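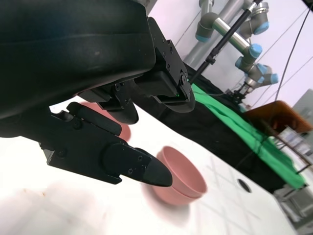
Cuencos, tarteras y demás cacharros que se quedan con olor

Me escribe mucha gente por lo mismo: el táper que huele a cebolla aunque lo hayas fregado tres veces. A mí me pasaba con casi todo lo que tenía en el armario de abajo, hasta que un verano me puse en serio con el asunto y fui probando. Os cuento lo que me quedo y lo que he dejado de hacer.

Para el olor, bicarbonato y paciencia. Pongo dos cucharadas en el recipiente, lo lleno de agua templada (templada, que la muy caliente deforma los plásticos finos) y lo dejo toda la noche en la encimera. Por la mañana lo vacío, lo friego como siempre y lo seco al aire, boca arriba. Si lo guardas con la tapa puesta vuelves a empezar, así que las tapas van aparte, de canto, en una cesta de esas de la fruta.

Las manchas de tomate

¡Ay, el tomate! Lo mejor es no llegar a tenerlas: un hilito de aceite por dentro, repartido con papel de cocina, antes de echar la salsa. Cuando ya es tarde, al sol. Rocío Zabala, mi vecina del segundo, saca los suyos al balcón en julio con un poco de zumo de limón y los recoge a la hora de comer bastante más claros. En invierno tarda días y a veces se queda a medias, no os voy a engañar. El estropajo verde, ni tocarlo, porque raya el plástico y en las rayas se mete todo.

Cuencos que se pegan unos dentro de otros

Si habéis apilado dos cuencos mojados ya sabéis de qué hablo. Agua fría en el de dentro, el de fuera metido en agua templada, un minuto y a girar despacito. Si son de cristal, nada de agua hirviendo y nada de tirones. Para que no vuelva a pasar yo pongo entre uno y otro un trozo de papel de cocina, o un filtro de café, que viene ya redondo y queda monísimo.

Orden en el armario

Aquí confieso que fui un desastre durante años. Compré unos separadores de la marca Wusteo que costaban un dineral y acabaron en el trastero. Lo que me funciona es una barra extensible de cortina pequeña, puesta de lado a lado dentro del cajón, con las tapas detrás y los recipientes delante. La mía es de la ferretería Prieto, la de toda la vida, y ahí sigue.

También hice limpieza. Todo lo que no tenía tapa salió de la cocina y ahora guarda tornillos, botones, pinzas o semillas. Florencio Figueroa, que me arregló la campana, me dio la idea de usar los cuencos viejos para ir dejando las piezas cuando desmontas algo: uno para lo que sale primero y otro para lo que sale después. Parece una tontería hasta que te sobran tornillos.

La encimera blanca

Esto me lo pregunta todo el mundo. Para el día a día, una bayeta con agua y una gota de jabón, y luego otra seca, que si no quedan cercos. Para el café o el vino, pasta de bicarbonato con agua, diez minutos encima sin frotar y retirar con la bayeta húmeda. Ojo con las de mármol: ni limón ni vinagre, que se comen el brillo. En las mías, laminadas, lo que evito es dejar agua en las juntas.

Y una cosa muy tonta: nunca mezcléis lejía con vinagre ni con amoniaco. Ya sé que lo sabéis, pero lo pongo cada vez.

Me habéis dejado algunas dudas en la entrada anterior, así que aprovecho:

Los de silicona, ¿se tratan igual? Casi. El olor sale mejor en el horno vacío, a temperatura baja, siempre que el fabricante diga que aguantan. Con la ventana abierta, por favor.

¿Y los de madera? Nada de remojo. Sal gorda, medio limón, frotar, aclarar rápido y secar de pie. Una vez al mes les doy aceite mineral apto para alimentos con un trapo viejo de algodón.

¿Sirve el lavavajillas? Sí, en la bandeja de arriba y mirando antes el símbolo de la base. Las tapas con goma yo las lavo a mano, sacando la goma con el mango de una cucharilla. Lo que aparece ahí debajo es para verlo.

La próxima semana toca el congelador, que lo tengo fatal. Si tenéis algún truco para que el pan no coja escarcha, dejádmelo en los comentarios y lo pruebo antes de escribir.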